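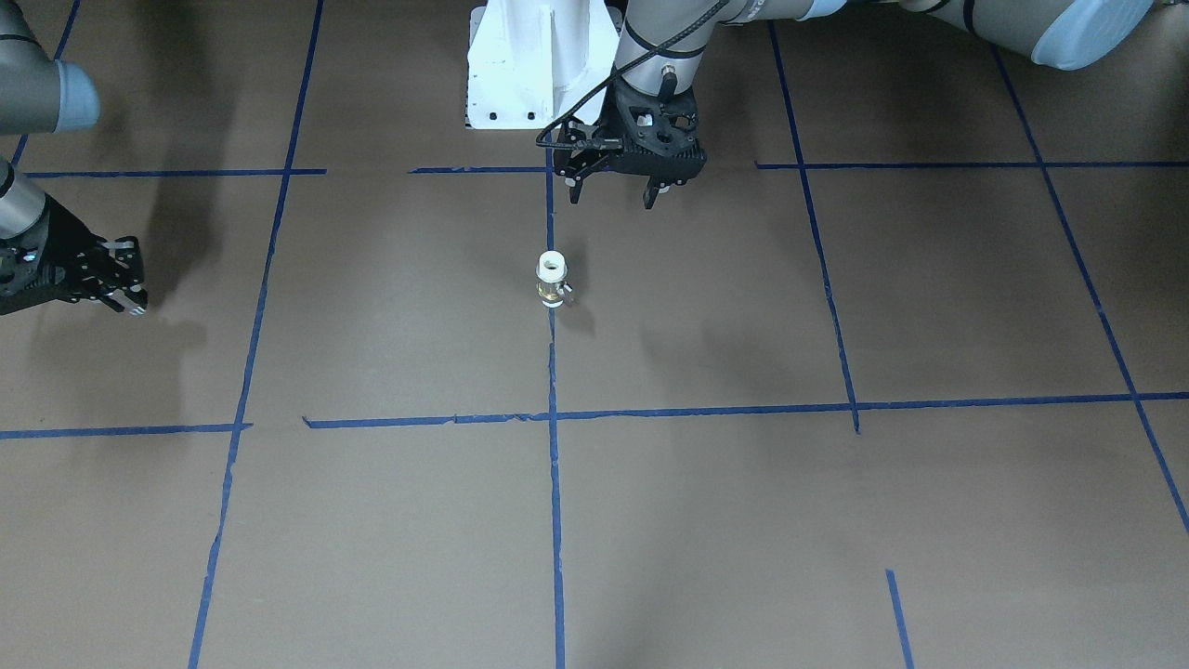

Section 4. Setting Up the Budari Under-Sink Water Filter

Read this section all the way through before you turn anything off. Most people won't, and we have written the cautions with them in mind.

You will need the filter head, one cartridge, the bracket with its two screws, the spare O-ring (taped inside the lid of the box, where it is usually found after it has been ordered again), a bucket, and a towel you no longer care for. The Budari fits standard half-inch cold water lines. Homes built on the old Ulen pattern need the Benítez adapter, sold separately, and we are sorry about that too.

4.1 Before you start

1. Clear out the cabinet. All of it, including the vase.

2. Find the cold water shutoff and turn it clockwise until it stops. If it has not been moved in years, go gently. A shutoff valve that comes away in your hand is a different manual.

3. Open the kitchen faucet and let the line drain. Leave the faucet open.

4. Put the bucket under the joint you plan to undo. There is more water in there than you think.

CAUTION: Cold water only. Water above 120 degrees Fahrenheit will warp the cartridge housing and void the warranty, in that order.

4.2 Mounting the bracket

1. Hold the bracket against the cabinet wall with at least 2 inches of clear space under the cartridge. You will need this space every time you change the cartridge, on your back, holding a flashlight in your teeth.

2. Mark the holes in pencil and drill.

3. Drive both screws snug. The bracket has a top and a bottom, and the word TOP is molded into the top.

4. Slide the filter head onto the bracket until it clicks.

NOTE: If your cabinet back is too thin to hold a screw, mount to the side wall. Do not use glue. We have seen the glue.
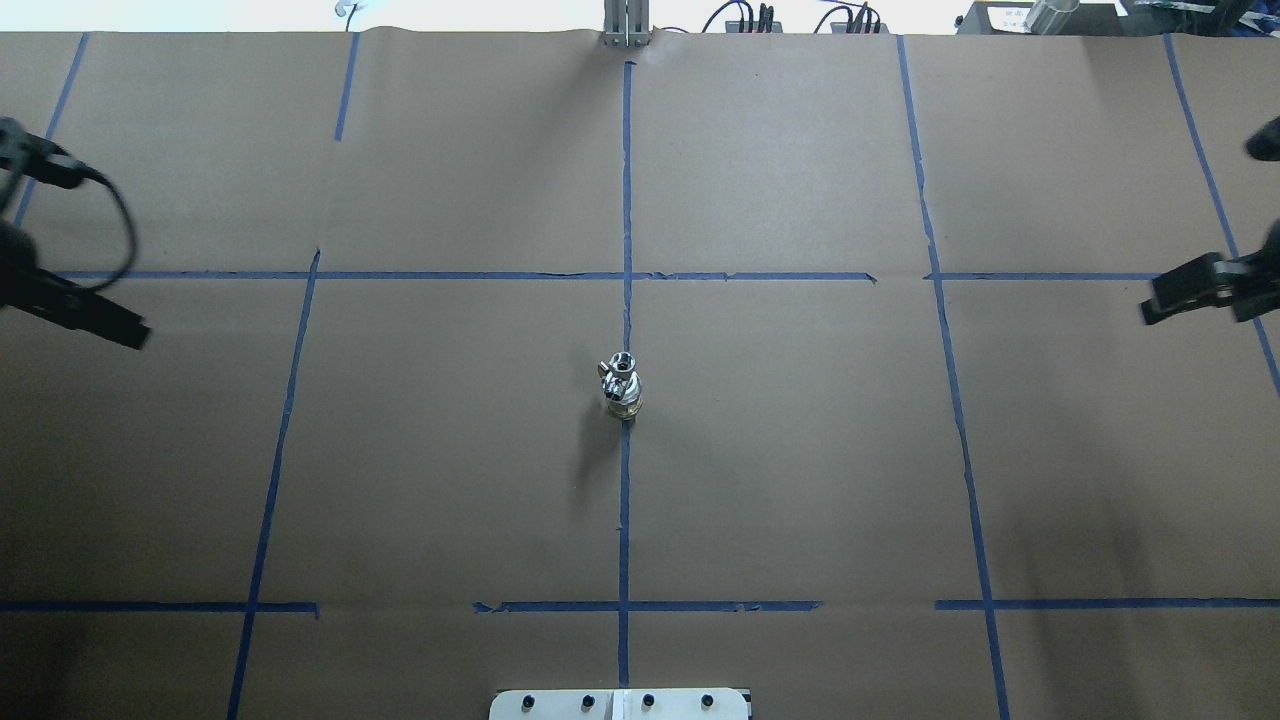
4.3 CONNECTING THE WATER LINES

1. Push the blue tube into the port marked IN until it stops, then push again. It was not in.

2. Tug the tube. If it slides out, trim the end square with a sharp blade and repeat step 1.

3. Do the same with the white tube and the port marked OUT. Swapping the two will give you a slow trickle and a strong opinion of our company.

4. Wet the O-ring on the cartridge with plain water. No grease, no cooking oil.

5. Lift the cartridge into the head and turn it to the right until the arrows line up. Hand tight is enough.

6. Open the shutoff a quarter turn and watch every joint. A drip you can see now is better than the one you will hear at night – dry each fitting with the towel and look again.

7. Open the shutoff fully.

4.4 First flush

1. Run the cold tap for around 10 minutes. The water may look gray at first. This is carbon dust from the cartridge and is harmless, though it makes poor coffee.

2. Run it again until the water is clear and the spitting stops.

3. Write the date on the cartridge label with a marker. The label has room for a date and nothing else, so please use it for that.

Cartridges are sold as part 133 (standard) and part 234 (for well water). They look alike and fit the same head. Check the number before you leave the Sistcombe parts counter, which closes for lunch.

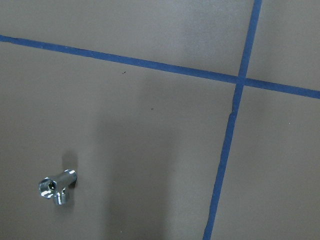
Why does the filtered water look cloudy in the glass?

Tiny air bubbles get trapped in a new cartridge and come out with the water for the first few days. Let the glass stand, and it should clear from the bottom up. If it is still cloudy after a week, flush the line again as in 4.4, then check that the cartridge is turned all the way to the arrows.

Revised 8th October. Replaces the May sheet, in which steps 4 and 5 of section 4.3 were printed in the other order.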